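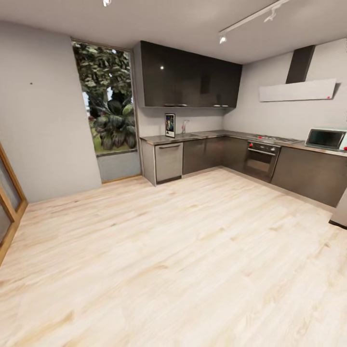 Kitchen render, wide view with light plank floor

Skastita 2 playback: scale wrong on 180 files
Posted by halfdome_r, January 29, 2024

halfdome_r
Since the update, every 180 side-by-side file in Skastita looks too large. Counters sit at chest height when I'm standing. Headset is the Plemetcombe, IPD set by hand. The same files look normal in the old Dririnham player. I've cleared the cache and reinstalled.

pxshift
Check the projection setting. The update defaults to fisheye for anything without metadata. Equirectangular files will stretch toward the edges.

halfdome_r
Already on equirectangular. The edges are fine. It's overall size that is off.
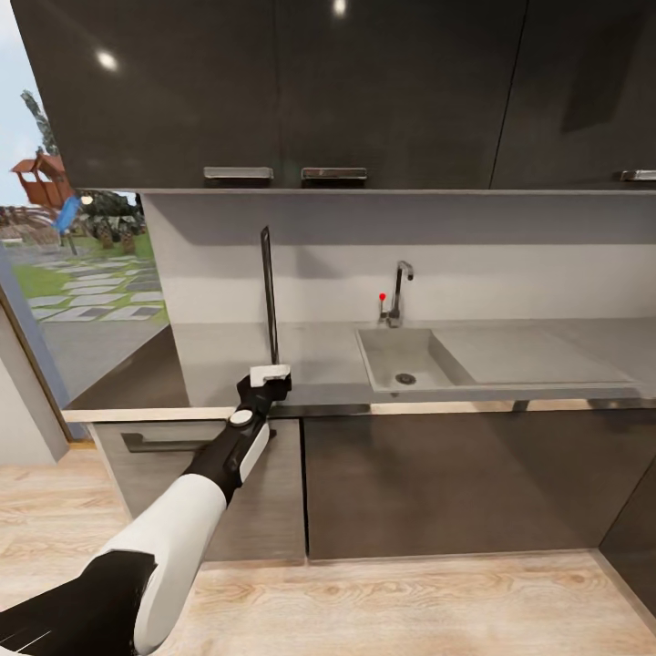
Dark gloss upper cabinets with bar handles, render

cablemgmt
Then it's stereo separation. Smaller camera spacing makes objects look bigger, larger spacing makes them look smaller. What are the files tagged at?

halfdome_r
No tag on any of them. Width per eye is 1,952.

pxshift
I don't buy separation. The player can't change what was baked into the file. All it can do is shift the two images sideways, and that moves depth more than size. I'd look at field of view. If it maps the file to more than 180 degrees, everything gets bigger.

cablemgmt
Shifting changes convergence, and convergence affects perceived size. Not by much, but you can see it. The Darwish plugin does exactly this – there is a slider for it.

pxshift
Perceived, yes. Chest-high counters is a mapping error.

halfdome_r
Found a field of view value in the config file. It was 200. Set it to 180 and most of the problem is gone. Close objects still look slightly large.

cablemgmt
That remainder is your separation.

pxshift
Or your IPD setting. Measure it again before you touch the slider.

Related threads
Skastita drops frames on long files
Plemetcombe firmware, February build
Darwish plugin: head tracking drift
Best bitrate for 180 stereo (462 replies)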